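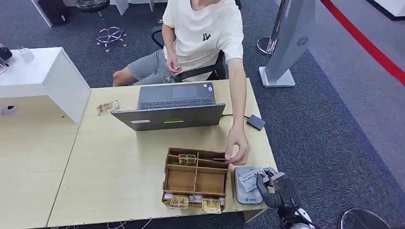

Can a machine mind the counter yet?

May 27, 2020

The short answer is that it can do pieces of the job. It can't do the job, and the pieces it can do still need a person close by.

Readers of this newsletter keep asking about chores, by which they mean dishes, laundry and floors. Shop work gets less mail, although a small counter is a fair test of the same skills. Everything is within arm's reach. The goods are light, the prices are known, and the same few moves come up all day. A clerk picks up a packet, puts it down where the customer can get it, waits for the card, and deals with the slip of paper. If a two-armed machine with fingers can't manage that, it has no business near your china cabinet.

Margus Ramanauskas has been working on counter tasks at Studbridge for two years, and he went through them with me in the order he would hand them over to a machine.

Picking up a snack packet is first on his list. A sealed packet has air in it, so it gives when squeezed, and the printed film is slippery. A hand with several fingers copes fairly well if the packet stands upright in its own compartment, with a gap to get a finger into. Lay the same packet flat on a desk and it becomes a different problem. The fingers have to get under an edge, and the edge is thin and moves away. People slide it to the side of the table or pinch it in the middle without thinking. Machines need to be taught both, and then taught when to use which.

Paper is further down. A receipt or any small slip weighs next to nothing and curls, and it lies close against whatever is under it. When that is a payment terminal, a clumsy finger can press something on the way. Ramanauskas says his group spent most of last August on paper alone and came away with a method that works well on stiff slips and poorly on soft ones.

"A slip of paper doesn't push back," he told me. "The finger gets no news from it. So you are working mostly from the camera, and the camera is looking at the back of the robot's own hand."

The group logged 2,049 tries at lifting a slip off a hard surface. He wouldn't give me the success rate, saying it changed too much with the paper to mean anything as one number. I believe him, but I would still have liked to see it.

Payment itself is easy for the machine, for the plain reason that the customer does it. Cards go into or over a reader and the reader does the rest. What the robot has to do is stay out of the way, hold still while a person's hand is over the counter, and know when the person has finished. That last part is harder than it sounds. People hover with a card, pull back, change their minds and reach for a second item. A clerk reads this easily. The software at Studbridge waits for a pause, and the pause is set at five seconds, which feels long when you are standing there.

Gervasio Fuentealba runs two small shops, in Trukcombe and in Grolstead, and I asked him what he would pay for. He was clear that he doesn't want a robot to sell anything. His customers come in partly to talk. What he wants is help at closing: putting stray items back in the right compartment, picking the floor and counter clean of paper, and facing the stock so that labels point forward. He puts it at 30 minutes a night for each shop. Nobody is waiting at that hour, so slow is fine.

I think he has it right, and the same goes for homes. The first useful chores will be the ones done when no one is in a hurry, on a surface somebody has already arranged sensibly. Boxes with dividers help a great deal. So does leaving things in the same place each day. A good part of the progress so far has come from tidying the world to suit the machine, and anyone selling you one should say so.

On cost, there is little to report. Brandão has talked about a lease for shops but has not put out a price, and the hands remain the expensive part. Fingers break, tendons stretch, and a worn fingertip changes how everything is gripped. Fuentealba asked who would come out to fix it in Grolstead. I passed the question on and have had no reply.

Next issue: folding towels – the thick kind and the thin kind – and why the thin kind is worse. If you have a chore you would like looked at, write in and say how long it takes you now.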